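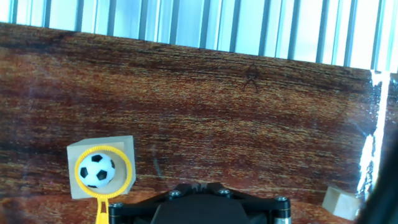 I have been thinking a good deal this summer about toys that do very little. My niece's boy came to stay for the first part of January, and I'd promised myself I would go out and buy him something proper, something with a box and instructions. I got as far as the shop in Trerkbridge, stood in front of a thing that cost more than my weekly groceries, and went home with nothing but a loaf of bread. So we made do with what I had. A plain little wooden block, pale as shortbread, and a small soccer ball, black and white like the real ones, sitting in or just behind a yellow plastic ring with a ridged rim and a straight handle. I'd have walked past the lot at a garage sale. He got most of a wet fortnight out of them.

The ball was a planet, then an egg, then a patient who needed an operation. The block was mostly a house, although on the second day it was a cheese, and I was asked to pay for it. I'm sixty-eight and I can't remember when I last enjoyed being overcharged so much.

Now, I know how this sounds. Every generation thinks the one after it has too much stuff, and my own mother said it about us when we had one doll between three girls. I don't want to be the old woman shaking her head at the toy aisle. Some of those clever toys are lovely, and my friend Ngan-ling Hung has a grandson who learned his letters from one and is very proud of himself. But I do think a toy that sings and counts and tells you well done has already decided what the game is. There isn't much left for the child to do except agree with it.

Ngan-ling and I have argued about this for years, usually on the bench outside the Sunach bakery with our shoes off. She says children have always wanted the shiny thing, and that I'm being sentimental because I can't work out the batteries. She may be right about the batteries. She also gave away around 200 bits and pieces when she moved house, and she admits the grandson only asked after one of them – a wooden spoon with a face drawn on it in biro.

What I'd like, if anyone who runs a toy library is reading, is a shelf for the odds and ends. Clean them, check there's nothing small enough to swallow, and put them out loose in a tub without a label. Let the parents be puzzled. The kids will sort it out among themselves while the grown-ups are still looking for the instructions.

He went home on the Thursday with the block in his coat pocket. I've kept the ball here for Easter.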